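Washing less in Ondutdale

Households in the valley have been putting fewer loads through the machine since February, and most say their clothes are no worse for it.

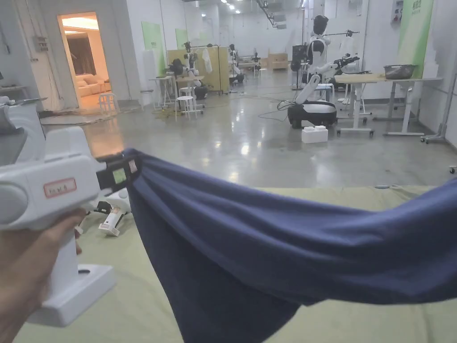

Rafia Bangash reckons she used to wash out of habit. Jumpers went in the basket after one wearing, and towels after two. Now she hangs things by an open window overnight and looks at them again in the morning.

Jawad Kiani keeps to one rule - dark cottons inside out, cold water, half the powder. He paid 27 pounds for a drying rack in Prosham and has hardly used the tumble dryer since.

Bedding is where people disagree. Kiani strips his every week. Bangash leaves hers for two, longer in winter.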